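Kuleck library to reopen study room after summer repairs

7 October 2025

The second-floor study room at the Kuleck public library will open again on Monday after being closed since July for repairs to the ceiling and heating pipes.
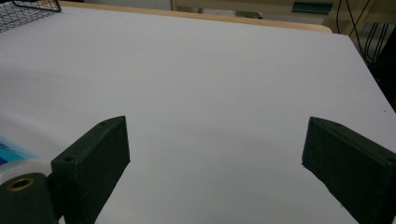
New hours and booking rules

The room will be open until 8 p.m. on weekdays, two hours later than before. It will stay closed on Sundays. Groups can reserve a table for up to 4 hours at a time, either at the front desk or by phone. Walk-in visitors may use any table that has not been reserved.

Library director Kiyoshi Tsuji said the later closing time was the most common request in a survey sent to cardholders last spring.

"People who work during the day were getting here just as we were locking up," Tsuji said. "We heard that a lot."

The repairs were done by Tudose, a contractor based in Sullilberg. A leak above the reference shelves was found in early summer, and part of the ceiling had to be replaced. The final bill has not been made public. The town set aside $4,000 for new lamps and chairs, which was paid separately from the repair work.

Local history books that were moved to the basement during the closure will be back on the shelves by the end of the month. Until then, staff will bring them up on request.

Homework help for middle school students returns to the room next week. Riku Aoki, who runs the program, said 26 students have signed up and that 20 places are still open. Sessions are free, but a parent or guardian must fill out a form at the front desk.

The parking lot on the north side of the building remains closed to visitors. Drivers should use the street entrance.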